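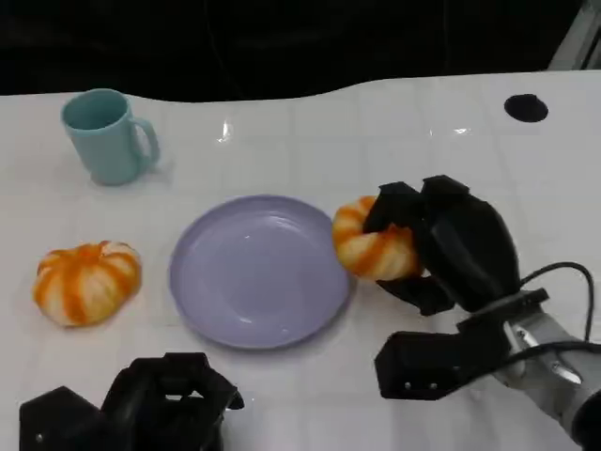 A two-armed robot with one striped bun in its right gripper and another on the table, beside an empty plate.

Budget for the hands, not just the arms

October 3, 2018

Every February the equipment requests come in, and every February the robot requests look the same. There is a line for the arms, a line for shipping, and a small line at the bottom marked "accessories." The grippers go in that last line. So do the cables, the table, the spare parts and anything else the person writing the request did not want to think about yet.

I have read enough of these to say the small line is where most of the trouble starts. I write from the food side, where the work is plating, tray loading and packing, but I expect it applies to other shops.

Take a job as plain as moving buns to a plate. The arm has an easy time of it. A bun weighs very little and the reach is short. The hand has the hard part. It has to close on something soft and rounded, hold it without crushing it, and let go cleanly. A two-jaw gripper may do it well enough. A hand with several fingers may do it better, at a higher price and with more joints to wear out. That choice decides how many products the station can run, and it gets made last, with whatever money remains.

At Prinalano, a bakery supplier I worked with for a few years, the first station was bought this way. The arms were good and are still running. The grippers were the cheapest that fit the flange. They handled the boxed goods in the demonstration and marked nearly everything out of the oven. The second set of grippers came out of the next year's budget, and the station sat idle for 64 days while the paperwork went through.

When we planned the second station we did it in the other order. We wrote down the products first and priced hands from two vendors, Stetix and Fluvby, before anyone asked for an arm quote. Both were willing to lend a unit for testing. We ran each one through 200 picks of every product on the list, with our own people doing the loading. That took less than two weeks and it changed our minds about which one to buy. The better brochure had belonged to the other one.

Spare parts should be in the first request too. Fingers take the knocks. A spare set on the shelf costs less than a rush order, and a finance office will approve it in the original purchase far more easily than as a surprise in the fall. The same goes for cables, particularly any that run outside the arm and flex with it all day. Ours were $187 each and we should have bought two.

Then there is staff time. I have yet to see a quote that includes it. Our second station took over 388 hours to set up and teach, and that was with people who had done it once before. If those hours are not in the plan, they come out of somebody's regular job, and the station gets blamed for being late.

Some managers will say a full request is more likely to be turned down. That does happen. The Chung plant had its request cut the same year we wrote ours, and they bought one station in place of two. The one they bought came with the right hands and a shelf of spares, and it was running in its first month. I would take that over two stations waiting on a second round of money.

If the total has to come down, cut the number of stations. Leave the gripper line alone, and move it to the top of the page where the people signing can see it.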